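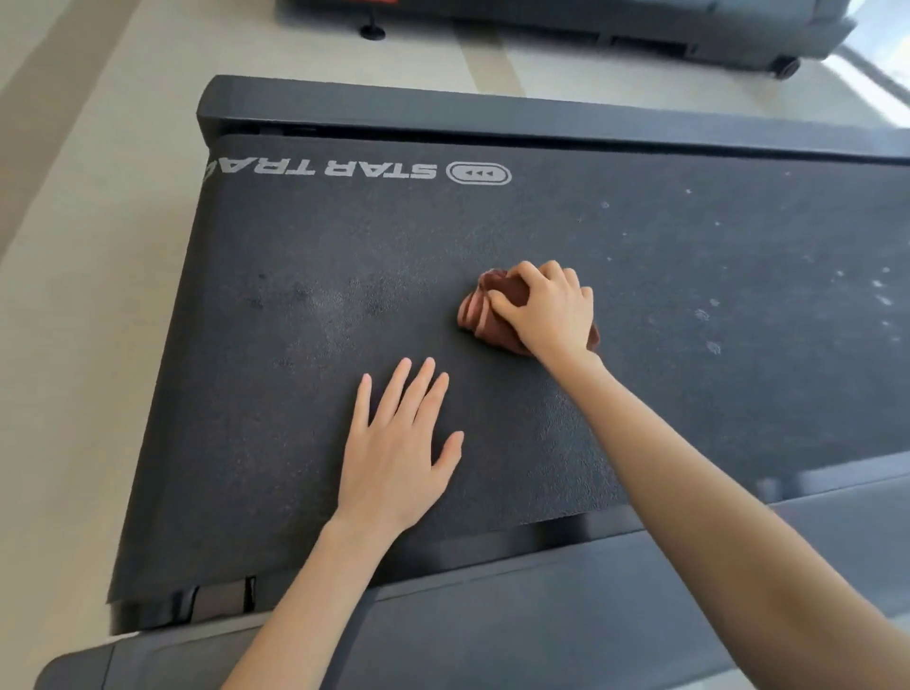 Breaking in your Bovden pipe

1. Fill the bowl one third full for the first 4 smokes.
2. Light it with a wooden match and draw slowly.
3. Let the pipe cool fully before you twist out the stem.

Caution: Do not scrape the bowl with a knife. Meerschaum is soft – it chips easily.

4. Run a dry pipe cleaner through the stem, then leave the pipe on its rest overnight.

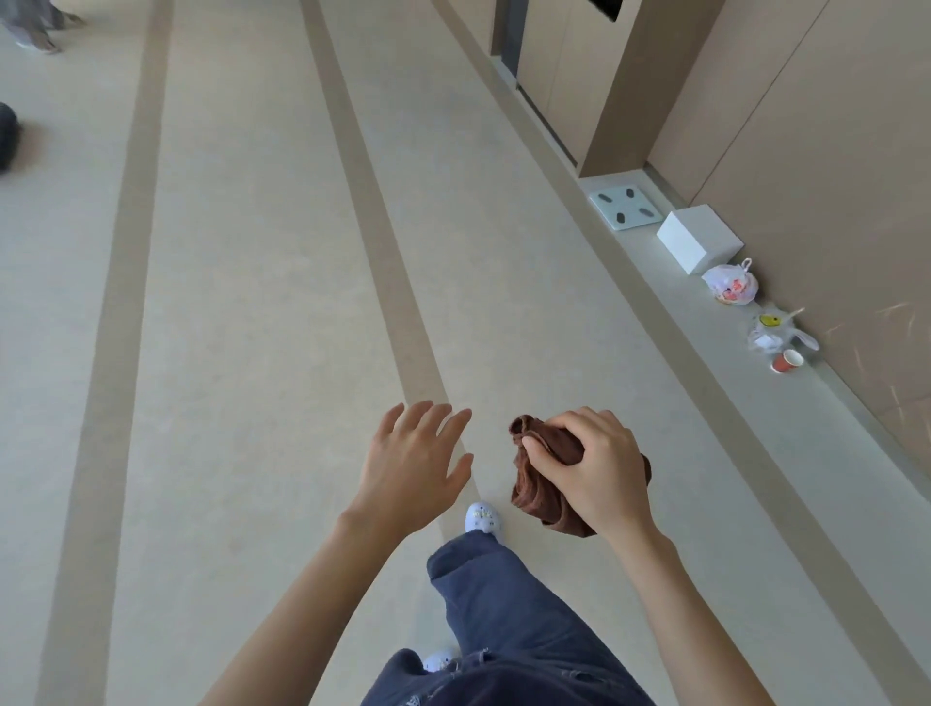 How long before the bowl starts to color?
Most owners see the first yellow near the shank after 18 smokes.

Note: Replacement stems are part no. 3354.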